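**Report the Failures First**

The annual summary of the Erkalo manipulation project, released in July, gives its success rate in the second line and its failures in an appendix. This institute has followed the same order for years. It is the position of this essay that the order should be reversed.

The work concerns small laboratory items handled on soft, uneven surfaces. A rigid, flat bench lets a control policy rely on known heights. Fabric removes that comfort: a fold can lift one corner of a box, and a grasp planned to the millimeter may close on the wrong edge. The project team, led by Gerasimos Tsoukalas, ran 500 trials under these conditions and recorded sound at the gripper along with joint position and motor current.
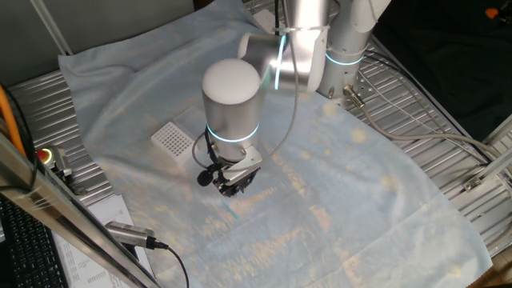
Sound proved to be the more telling record. In 12 of the failed trials, the position data showed a normal grasp from start to finish, while the audio held a clear scrape before the item slipped. A reader who sees only the success rate learns nothing of this. A reader who begins with those trials learns where the method is weak, and what a second laboratory ought to measure.

Two objections are commonly raised. The first is that funders compare headline figures, and that a group which opens with its losses will be passed over. The Simard review panel has shown otherwise - it asked for failure records from all 4 of its finalists last year, and read them before the results. The second objection is cost. Sorting failed trials by cause takes staff time, and the Idahosa group has argued that such time is better spent on new experiments. We respect that view but do not share it. A trial that is run and never examined has already been paid for.

The institute should therefore require a failure table on the first page of every manipulation report, with the raw recordings made available on request.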